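# Setting up the Pikden tabletop arm in a kitchen you also use for cooking

Kerkon sells the Pikden as an arm that is "ready by lunch." It doesn't say which day's lunch. I have set it up 2 times now, once in December following the printed guide and once again this spring ignoring most of it, and the second way is the one I'm writing down.

You will need the arm, its base, the power supply, the Gemanon control app on a laptop, and a counter you are willing to lose for an afternoon. The box also holds a bag of spare screws. Don't throw it out. You will want one of them within the hour, and it will be the last one you look at.

## Step 1: Pick the spot

The base goes at the front of the counter, with the arm reaching back toward the wall. The guide shows it the other way around, in a kitchen that appears to have no wall. Put your cutting board straight ahead of the base and keep anything you want picked up within easy reach of it.

Before you power anything on, swing the arm through its full range by hand. If it hits the cereal now, it will hit the cereal later, only with more conviction.

## Step 2: Fix down what slides

Boards slide. Clamp them or put a damp cloth underneath. I use small Stöcker clamps, which cost less than the rubber feet Kerkon would like to sell you.

## Step 3: Sort out the cables

Leave a loose loop at the gripper end. The wrist turns further than you expect, and a cable pulled tight will stop it with a message reading "Joint limit (soft)." There is nothing soft about it. Tape the loop if you must, but tape it to the arm - never to the board.

## Step 4: Teach it the objects

Open the app, choose New Surface, and wait for the ring on the gripper camera to glow blue. Then bring the arm over the middle of the board and press Learn.

Start with fruit. Fruit is cheap, comes in different shapes, and can be eaten when you lose patience. Put it on a plate that doesn't match the board, so the camera has an easy edge to find.
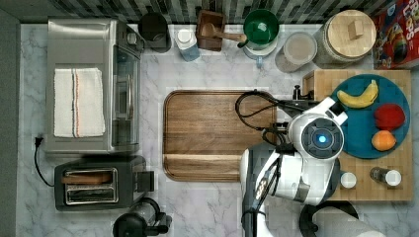
*The arm over the cutting board, with the fruit plate on the bamboo board to the right.*

Learn takes 100 seconds for each object, during which a progress bar goes to the end and then thinks about it. Do the apple and the orange first. Save the banana for when you are feeling strong. The app wants to know which end is the front, and it will not take "either" for an answer.

## Step 5: Run a pick

Set speed to Low. Choose the apple, choose a drop point on the cutting board, and press Go with your other hand near the stop button. If the gripper closes too early, raise the grip height by 2 clicks and try again. If it closes on the plate, lower your expectations and redo Step 4.

Frauke Albers, who edits this page and owns the same arm, runs hers on Medium from the start. She has also bought more plates than I have.

## Is it worth buying?

For a patient person with a deep counter, yes. The arm itself is well made and the camera is better than the app deserves. The printed guide belongs in recycling. I'd skip the Kerkon service plan until they put a phone number on it, and I'd buy the longer power cable on day one.

Updates to the app reset your drop points. Write them down on paper before you press Install.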